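I have entered my toaster oven era. A thread, mostly for my own benefit, because I need to write down what I've learned before I burn something and lose heart.

Background: the big oven in my apartment died on a Thursday. The landlord says a part is coming from Bustham. I've stopped asking what part. I've stopped asking where Bustham is.

The repair quote, by the way, was $347. For that money I could buy a small fleet of toaster ovens and cook one potato in each of them.

First discovery: a toaster oven has moods. You set it to 350 and it hears "surprise me." I bought a Basevel oven thermometer to hang inside mine and it was off by 70 degrees. The thermometer and the oven no longer speak.

Second discovery: every recipe assumes you own a sheet pan the size of a door. Mine fits 2 chicken thighs if they like each other.

I tried the Sitompul method for roast carrots, where you crowd them all in and "trust the steam." I trusted the steam. We had soup.

The knobs. I would like a word with whoever decided knobs no longer need numbers you can read without kneeling. I cook on my knees now, like a penitent.

Third thing, and I feel strongly about this one: the door. A door that folds all the way down is a little shelf you must never use as a shelf. I have used it as a shelf 3 times this week. The lasagna forgave me. My wrist did not.

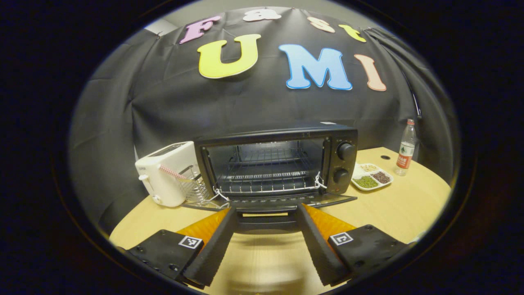
People keep asking if I still need the pop-up toaster. Yes. The toaster oven makes toast the way a committee makes decisions – slowly, and dry by the time it's done.

So both of them live on the table, side by side, and I eat dinner on the couch. The table belongs to bread now.

Crumbs, a status report: they get under the rack, behind the rack, and somehow into the silverware drawer across the room. I pulled out the crumb tray on Sunday and found an entire historical period.

A reply guy from the Cuvside neighborhood group says I should line everything with foil. A second reply guy says foil will kill me. I've introduced them to each other and muted both.

Tonight is frozen pizza, which doesn't fit. I'm going to cut it in half and stack the halves on two levels – updates to follow, assuming the smoke alarm and I are still on good terms.

Update: the top half is done. The bottom half is still a concept.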